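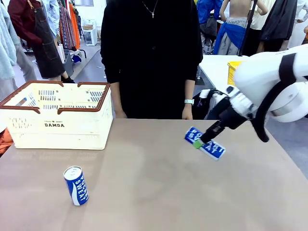
Bathroom fan vents into attic – roof or side wall?

Started by omoldovan, November 24, 2019
Home Repair > Ventilation and Moisture

omoldovan
Bought a one-story house in March and finally went up into the attic with a good light. The bathroom fan has a flex duct on it that runs across the insulation and just stops near the eave. No hood, no vent, nothing on the outside of the house. The underside of the roof deck is gray and spotty over that corner and the nails have rust on them.

I want to run it outside properly. My choices are straight up through the roof, which is asphalt shingle and maybe six years old, or across to the gable wall, which is wood siding. The gable is a longer run, 10 feet or a little over. The fan is a Skornia, the basic one with a 4 inch outlet. Which way would you go?

Octavian

lbucur
Gable wall. I wouldn't cut a hole in a good roof if there's a wall you can reach. Wall caps are easy to flash, you can check them from a ladder, and if you mess up the caulk you get a damp spot on siding and not a stain on your ceiling.

Use rigid metal pipe, slope it slightly toward the outside, and wrap it. Tape the joints with foil tape, not the gray cloth kind.

cocco_b
Going to disagree. Roof. Shortest run wins with a cheap fan. Those basic fans are rated for next to no resistance, and by the time you add two elbows and a long horizontal run you're moving maybe half of what the box says. The air cools off in the pipe and you get water sitting in it.

A roof jack on asphalt shingle is an hour of work. Slide the flange under the upper courses, nail it, seal it, done. I've put in a bunch and the only one that leaked was one I did in the rain.

lbucur
"An hour of work" if you're comfortable on a roof. He didn't say he was. And the vertical run gets condensation too, except it drips straight back into the fan housing. I've replaced a fan for that reason.

cocco_b
Insulate the pipe and it won't drip. You told him to wrap the long one, so he can wrap the short one.

omoldovan
I'm OK on the roof, it's a low pitch. What's the problem with just pointing the duct at the soffit vent? The previous owner seems to have had that in mind.

oana_f
Don't do the soffit. The damp air comes out and gets pulled right back in through the soffit vents next to it, and you end up with the same spots you have now. I had that in my last place. The inspector wrote it up when we sold and we had to redo it before closing.

Also ask your building department what they allow. Ours wanted the outlet kept a certain distance from windows and it ruled out one side of the house.

Jeremie M
Before you cut anything, take the fan grille off and hold a square of toilet paper up to it. If it won't hold the paper, the duct is not your only problem. Mine was a Fidik with the damper taped shut from the factory. It ran like that for years.

On roof or wall, I did the wall. 4 inch rigid, one elbow, insulated sleeve over the whole thing. Works fine. The cap flapped in the wind until I bent the hinge a little.

omoldovan
Did the paper test. It holds it, but barely, and it drops if I shut the bathroom door. There's almost no gap under the door.

lbucur
Trim the door. Take off half an inch or so and try it again. The fan can't push out air that isn't coming in.

cocco_b
Agree with that one. Also have a look at the deck where it's gray. Push a screwdriver into it. If it's solid, clean it and leave it. If it goes in soft you're going to be up on the roof anyway.

omoldovan
Deck is solid. I pushed at it in several places. The door gets trimmed this weekend.

I priced it out at Manole Supply. A roof jack is cheaper than the wall cap plus the extra pipe, but not by enough to matter. I'm leaning toward the roof. A roofer quoted me $1000 to do it, so I'll be doing it myself.

oana_f
That's a lot for one hole. Get another quote if you change your mind. Did he include the duct?

omoldovan
No, only the jack and flashing. The duct was extra.

Jeremie M
Get a jack with a damper and a screen you can take out. The Biviline ones have a fixed screen and it plugs up with lint. You'll be back up there every year picking at it.

lbucur
I'd still go out the wall, but if you do the roof, wait for a dry day above 40 or so. Shingles crack when you lift them cold.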